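# About Wetbridge

Wetbridge prepares table linen, place settings and small furniture for hotels, care homes and function rooms. We have been doing it for 12 years. Most of the work is the same few jobs in different orders: laying, clearing, folding, checking, packing. For most of that time every part of it was done by hand, and a good deal of it still is.

This page says who we are, what we have automated so far, and what that has meant for the people who work here. Customers ask about it, and so do people applying for jobs, so we have tried to answer both.

## How we started

Mervyn Horrocks set the business up with one van and a contract for a single banqueting suite. Two of the people he took on in the first year are still with us. We moved to the present building when the second contract came in, mainly for the floor, which is level and easy to wheel things across. Mervyn still runs the company and still takes the Sunday calls when a function has been moved forward and the hotel has only just told us.

We have 60 staff. Some are full time, some work school hours and some come in for the evening shift, when the packing for the next morning is finished.

## Why we brought in machines

Folding was the first thing we looked at. It is steady work but it is hard on the wrists and shoulders, and we were losing good people to it. In the second year of our largest contract we had more sick days from the folding benches than from the rest of the building put together. We tried shorter turns and adjustable benches. Both helped, and we have kept both, but neither was enough.

The Dorkix folding line went in one March. It takes flat linen up to banqueting size and stacks it by the pile. On a full shift it finishes 290 cloths an hour, checked and stacked. The people who had been folding moved to inspection, repairs and order checking, and we paid for the training. Pay was not reduced for anyone. Three people decided the new work was not for them and left, and we think that should be said on a page like this.

The line does have limits. It won't take anything with a fringe, it is slow on round cloths, and when it jams somebody has to stop what they are doing and clear it. We plan the shifts on the basis that it will jam.

## Teaching by doing

The next step is harder. Setting a table, straightening a cloth or putting a chair where it should be is easy for a person and awkward to write down as a set of instructions. So the Monar project works from demonstration. Staff do the job with a gripper in each hand, and the movements are recorded and used to train the arms. 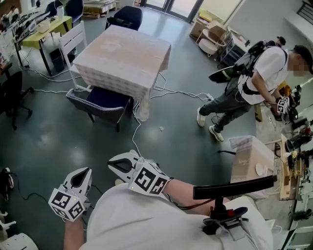 Monar began as a question from the packing team, who wanted to know why the machine had been given the folding when the setting-up was what made them late. It was a fair question. Setting-up had been left out because every room is different, and the arms we had seen at trade shows were only ever shown at one bench with one object. We took a room, put a square table in it with a checked cloth and some chairs that don't match, and started from there. The white cubes on the grippers carry printed black-and-white patterns, which let the software work out where each hand is. The cloth matters as well. A cloth that hangs over the edges of a table catches on things, and a person allows for that without thinking. An arm has to be shown many times.

The demonstrations are done by people who know the job. We considered bringing in students for it, and decided against it after the first trial, when a member of the evening shift watched for a few minutes and pointed out that the cloth was being pulled from the wrong corner. Someone who has laid tables for years does it in fewer movements, and those are the movements we want the arms to learn.

Lindqvist, our engineering partner, supplies the recording equipment and looks after the software. Their staff are in the building most weeks. They handle the data and we handle the rota, and any change to either is agreed between us before it goes ahead.

## What it is like to do

Demonstration work is a paid role on the normal rota. It is open to anyone who has passed their basic training, and nobody is put on it without asking. The rules are short:

- No turn is longer than an hour, and there is a break after each one.
- The recordings are used to train the arms. They are not used to measure how fast anyone works.
- Anyone can ask to see their own recordings, or to have them removed.
- Demonstration hours are paid at the inspection rate — the higher of our two floor rates.

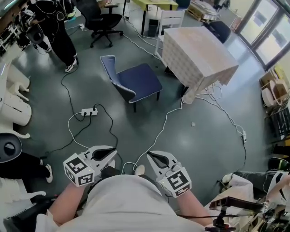
*Working with a gripper in each hand, with the checked table to the right.*

People's opinions differ. Some find it restful after the packing area. Others say their hands feel clumsy for the first few turns, as the grip is wider than fingers and you can't feel the edge of the cloth. A few have tried it once and gone back to their usual job, and that is fine with us. The comments go into a book by the door and Lindqvist read it. The change to shorter turns came out of that book.

The other thing people raise is whether they are training their own replacement. Our answer is that we can't promise what the work will look like in ten years. We can say what we have agreed with staff for now: no one loses their job or their hours because of Monar, and any task handed to an arm is discussed with the team who do it before the change is made. The agreement is in writing and every new starter gets a copy — it is reviewed each March.

## Where we are now

The arms are not yet used on customer orders. Everything that leaves the building has been packed and checked by a person, including everything that comes off the folding line. When that changes for any part of an order, we will tell the customer first.

## Working with us

We take on new staff for the floor before the wedding season and again before the winter functions. You don't need experience with machines. You do need to be on your feet for much of the day and to be reasonably fussy about corners. Training takes 2 weeks and is paid from the first morning.

Hotels and venues who would like a quote can ring the office or call in. Please use the side entrance, as the front is kept clear for the vans until the morning loads have gone.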